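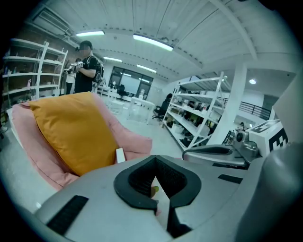
Progress report to the Jirnmont fund, August
Prepared by Siu-fong Wu

Seating

The first part of your grant was for making one side of the big room into a reading corner. The pink bean bag is now in use, with a mustard cushion for the back. I tried it for one lunch hour and found it comfortable, but it is low, and two members asked for a firmer chair as well. We bought the seating from Povwood and the colour is the one we ordered.

Books

Mingxuan Jin is sorting the donated books. We have 300 so far, most of them in good condition. The older hardcovers go out first — A Treasury of World's Classics, with its dark red cover and gold emblem, is one of these.

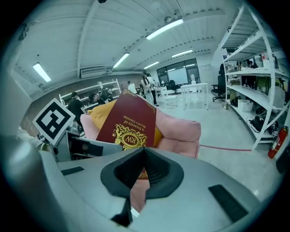
Spending and next steps

We have spent $3950 until now. Still to be paid is the invoice from Broltine for the reading lamps, which did not arrive yet. The corner will open to members each Thursday at lunch time, and I will send you the attendance with the next report.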